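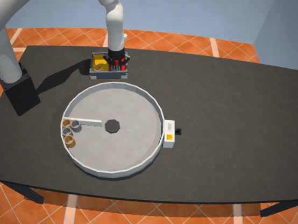 Das Unternehmen Flukitz nimmt ab Juli eine Sortierzelle für Kleinteile ins Programm, die zunächst nur als Simulationspaket zu haben ist. Die Zelle heißt Kotell und verbindet einen Roboterarm mit einem Drehteller, auf dem kleine Becher zum Greifer gefördert werden. Der Arm legt sie nach Farbe in einen Behälter mit einem gelben und einem roten Fach: orange Becher links, graue rechts.

Das Paket richtet sich an Berufsschulen und kleinere Integratoren, die einen Ablauf durchspielen wollen, bevor sie Hardware bestellen. Die Jahreslizenz kostet 3420 Euro und gilt für 23 Arbeitsplätze. Darin enthalten sind das Modell der Zelle samt Tisch und Raum, zwei fertige Sortierprogramme und eine Schnittstelle für eigene Steuerungen.

»Unsere Kunden wollten den Drehteller von Anfang an dabeihaben«, sagt Produktleiterin Hedvig Sandberg. »Ein Arm allein vor einer Kiste ist schnell programmiert. Mit dem Teller muss man sich überlegen, wann er dreht und wann er steht.« 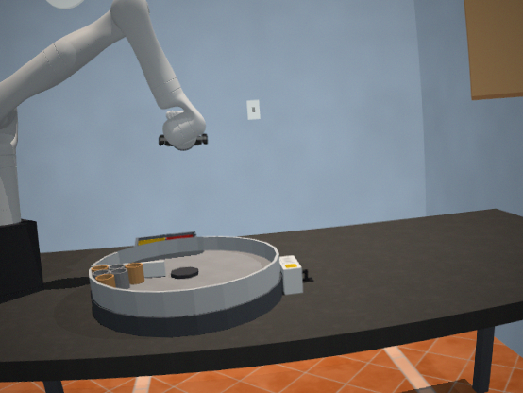 ## Erste Erfahrungen aus Grønli

Seit dem Frühjahr läuft die Software im Ausbildungszentrum Grønli. Lehrgangsleiter Trygve Sæther setzt sie in Gruppen von vier Personen ein. Die Auszubildenden beginnen mit einem der mitgelieferten Programme und ändern dann Reihenfolge, Greifhöhe und Ablageposition. Eine Kameraansicht schräg von oben eignet sich nach seinen Angaben für die Kontrolle der Fächer, eine flachere von der Tischkante aus für die Greifhöhe.

Als schwierig gilt der Bereich am Tellerrand. Dort stehen die Becher dicht beieinander, und zwischen Rand und Sperrbalken bleibt dem Greifer wenig Platz. Sæther lässt seine Gruppen deshalb zuerst mit zwei Bechern üben. 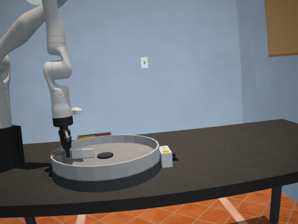

**Ausgabe 4 · Seite 23**

Kritik gibt es an der Dokumentation. Ronja Eklund vom Integrator Endley, der das Paket vorab getestet hat, bemängelt, dass die Parameter des Drehtellers nur knapp beschrieben sind. Wer die Drehgeschwindigkeit ändern will, muss die Werte in einer Konfigurationsdatei suchen. Auch eine Rückmeldung bei Fehlgriffen fehlt bislang; sie soll mit der nächsten Version kommen.

Positiv bewertet Eklund die Ablage. Der Behälter steht hinter dem Teller, die Wege des Arms bleiben kurz. 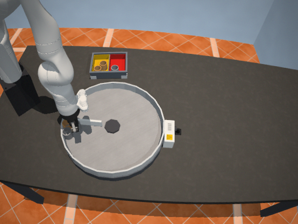

Für eigene Versuche lassen sich Position und Fachaufteilung des Behälters ändern, ebenso die Zahl der Becher. Andere Werkstücke können als Modelldatei geladen werden, sofern sie in den Greifer passen. Den Import hat Endley nicht geprüft.

Ob und wann die Zelle als Hardware erscheint, lässt Flukitz offen. Eine Testversion ohne Schnittstelle ist kostenlos und läuft zwei Monate. Anfragen von Schulen nimmt Märta Forsberg im Vertrieb entgegen.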